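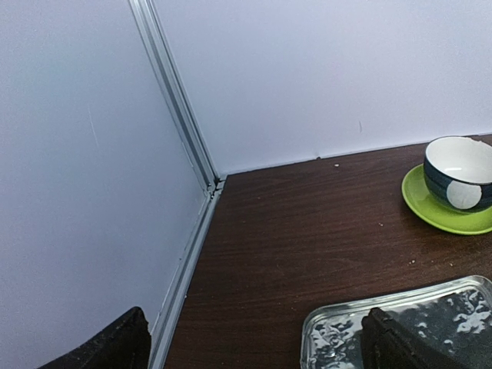
Plemley Process Safety Group - Site Visits

The group's June visit was to the Evangelista building at Drikavdale, where Brireck runs a small number of enclosed two-arm cells for tabletop handling work. We had asked for the visit after reading a short fault notice from the site, and most of the afternoon was spent on that fault.

The cell is a box with pale wall panels, aluminum profile at the corners and a dark wood-grain table. The arms stand at the front corners and reach in over a mixed layout of crockery and trays. The task on the sheet was sorting candy from a plate into a compartment box using tongs. The site chose it for the small pieces and the hand tool, both of which are hard on grip control.

The fault was logged as number 3121. During a sorting run the right arm closed on the tongs, began to lift, and stopped with a joint torque alarm. The left arm did not stop. It carried on with its own motion for almost 6 seconds until the operator hit the emergency stop. There was no contact between the arms and no injury, but the two are meant to halt together and the site treated it as a safety matter from the start.

The first explanation was a damaged stop cable, and the cable was replaced. The fault came back the same day. The second explanation, which the site now holds to, is in the software. Each arm reports its state to a supervisor program, and the supervisor was set to ignore any alarm shorter than 100 milliseconds. That filter had been added months earlier to suppress nuisance trips. The torque alarm on the right arm cleared itself in 80 milliseconds, because the arm dropped its load on stopping, so the supervisor never passed it on.
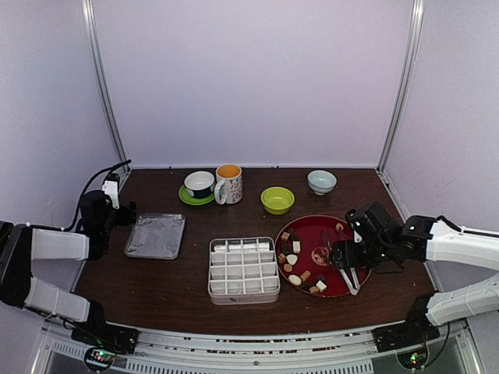

The repair has two parts. Alarms are now latched at the arm and stay set until a person clears them, and a hardwired line between the two controllers drops both drives without going through the supervisor. We were shown the test procedure on paper and then watched it run with the tongs task. An alarm was forced on each arm in turn, and both arms held position each time.

Several members asked about the torque alarm itself. The site's answer was that the tongs had been gripped too close to the hinge, so the tips pressed into the plate as the wrist turned. The grip point has been moved and the approach made slower. We would have liked to see the force traces from the original run, but these had been overwritten - the recorder keeps only the latest session. Brireck has agreed to extend this.

One point remains open. The filter was changed without an entry in the change log, and the present log still accepts edits to timing values without a second signature. The site expects to close that in its next software release. We have asked for a copy of the revised procedure.

Related items
Visit report: Drikavdale pump house
Notes on latching and non-latching alarms
Emergency stop checks for shared workspaces
Change logs: what to record
Site visits: how to propose one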